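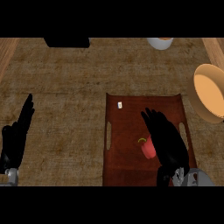
*Report by Viera Gajdoš, trial coordination, Nimon. For the grants office at Starkance. Covers the period to the end of September.*

**Recruitment**

The booster study is open at Tesanetti and Majimbun. Tesanetti has enrolled 30 adults and Majimbun 17. Majimbun started later than planned, as the ethics approval came back with questions on the consent form. We rewrote the section on blood samples and the form was passed at the second attempt.

Two people have withdrawn, one on moving away and one without giving a reason. Both agreed that we may keep the data already collected.

**Doses and storage**

The second batch of vaccine arrived at both clinics with its temperature records complete. The fridge at Majimbun set off its alarm one night in September. The log showed a reading of 8 degrees, the top of the permitted range, and the manufacturer confirmed in writing that the doses could be used. The door seal has been replaced.

**Safety**

Side effects reported so far are sore arms, tiredness and mild fever. There have been no serious events. The safety board has seen the first set of reports and asked for no changes. It would like the diary cards returned sooner, and the clinics now ring people who have not sent theirs in.

**Laboratory work**

Antibody testing is behind. The reagent order was held at customs and samples are in the freezer until it is released. They can be kept there for up to 2 months under the protocol. If the order is held any longer we will ask to send the samples to the Tesanetti hospital laboratory, which has its own stock. A quote has been requested.

**Money**

Spending on staff and clinic costs is in line with the budget. Courier costs are over, all of it from the extra Majimbun collections. We would like to move the unspent part of the training line to cover this and need your written agreement before the next claim.

**Next period**

Recruitment stays open at both clinics. Follow-up visits begin at Tesanetti, with the evening clinic running until 8 pm. The revised consent form and the fridge log are attached.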